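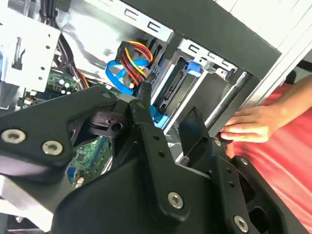 Last updated: Friday, September 5, 2025

The Bement hall should not host Gebhard Hämmerli in October. He served a prison sentence for the Menon depot bombing, and he has never said he was wrong. The organisers call his talk a discussion of history. The poster calls him a fighter.

I don't want him silenced. He can rent a private room, as anyone can. But the hall belongs to the town, and the council can set terms for its use. It did so in Breven last year, when 93 residents signed a letter.

Ours has 500 names so far. The council should read it before the booking is confirmed, and should invite the families to speak first.

Contact the editor | © Hukereo Weekly | Back to top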